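Unit 5: Care of Bed Linen and Clothing in the Home
Stullham Community College, Certificate in Household Support
Unit coordinator: Ainhoa Ortuño

5.3 Sorting and folding on the bed

In many homes the bed is the largest clear surface available, and students will be expected to work on it competently during placement. The bed is made first. The quilt and any bedspread should be drawn up and smoothed before clothing is set down, as creases in the layers underneath make it difficult to fold larger pieces squarely.

Items are then grouped by type. Clothing is kept apart from household textiles, and dark garments are kept together. A heap of black clothing should be opened out early in the session, because small pale articles such as socks and handkerchiefs are easily gathered up with it and put away in the wrong drawer. Loose cloths and scarves are shaken out singly and checked for marks. 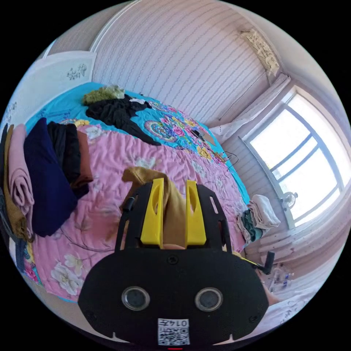

Folded blankets and throws are stacked along one side of the bed with the folded edge facing outward. Pleated or trimmed edges are placed uppermost so that they are not pressed flat by the weight of the stack. Fabrics with a raised or fuzzy surface are rolled or bundled loosely and placed on their own, away from smooth dark garments, which pick up lint.

5.4 Order of work

Students should begin with the largest pieces and finish with the smallest. Cloths of a plain rectangular shape are folded in half lengthwise, then in thirds. Where a cloth has become twisted, hold it by two adjacent corners and let it hang before folding. Do not pull against the weave.

Colour is a secondary consideration. The client's existing arrangement of cupboards takes precedence over the method taught in this unit, and any change must be discussed with the client beforehand.

5.5 Assessment

The practical task is 30 minutes in length. It is accompanied by a written reflection of 800 words, due at the end of September, in which students describe how they organised the work and what they would alter. Reference should be made to the reading on page 53 of the unit reader (Liao, chapter on domestic textiles).

Students completing placement at the Itdale site should confirm their practical time with the coordinator before the session.

Related items
Unit 4: Laundering and Drying
Unit 6: Wardrobe and Cupboard Storage
Praltodo Placement Handbook
Fabric Care Labels: Revision Sheet
Reflection Cover Page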